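We switched our booking software at the shop this winter, and a few people asked me how it went. Writing it up as a thread so I can just link to it. 1/14

Background: we do appliance repair out of one location in Briden. Four techs, one front desk. We used Nekevau for scheduling and invoices for six years. We are now on Adine. 2/14 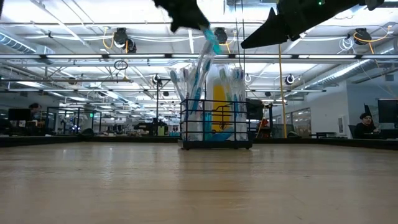
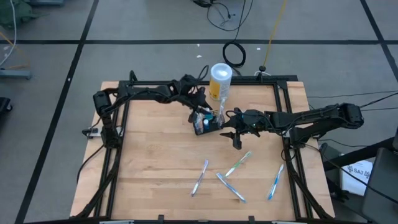

Why we left Nekevau: the price went up at renewal and the calendar still could not handle two techs on one job. We had been making a fake second appointment for every two-person visit. That messed up the reports every month. 3/14

We looked at three products. One was too big for us and wanted a yearly contract up front. The Herrera package was close, but text reminders were an add-on. Adine had reminders in the base plan. 4/14

Cost: we pay $80 a month for five logins. There was no setup fee. Card processing is separate and we kept the processor we already had. 5/14

Moving the customer list was the worst part. The export from Nekevau came out as one spreadsheet with the street address, unit number and gate code all in the same column. The import tool at Adine wants those split up. 6/14

We had 509 customer records with something wrong after the first import. Mostly missing unit numbers, some duplicates, and a few where the phone number had landed in the notes. I fixed them by hand in the evenings. It took 10 days. 7/14

If you are going to do this, clean the list in the old system first. Merge the duplicates there. I did it in the wrong order and ended up merging some of them twice. 8/14

Old invoices did not come over at all. Support told me that before we signed, so no complaint there. I saved them as PDFs by year and put them on the office computer. We look one up maybe once a week. 9/14

The techs were fine with the phone app after a couple of days. They can see the next job, the address and the notes, and they can close out a job from the driveway. Photos attach to the job if you have signal. If you don't, they wait in a queue, and twice now the queue has needed a restart of the app. 10/14

Online booking: we turned it on with limits. Customers can request a morning or afternoon window and the front desk confirms it. I would not let people pick an exact time in our line of work. We had 44 requests come in that way the first month. Most were after we close. 11/14

Things I don't like. You can't change the order of the fields on the invoice. The weekly report only runs Sunday to Saturday and our pay week starts Monday. Support is chat only, and slow before noon. 12/14

Somebody asked about canceling the old one. Nekevau needed notice in writing, and we kept paying for both for a month while I finished the records. Put that overlap in your budget. 13/14

We have the Adine plan month to month for now. They offer a discount if you pay for the year, and I will decide on that in June after we get through the first warm stretch, when the refrigerator calls pick up. Will add to this thread then. 14/14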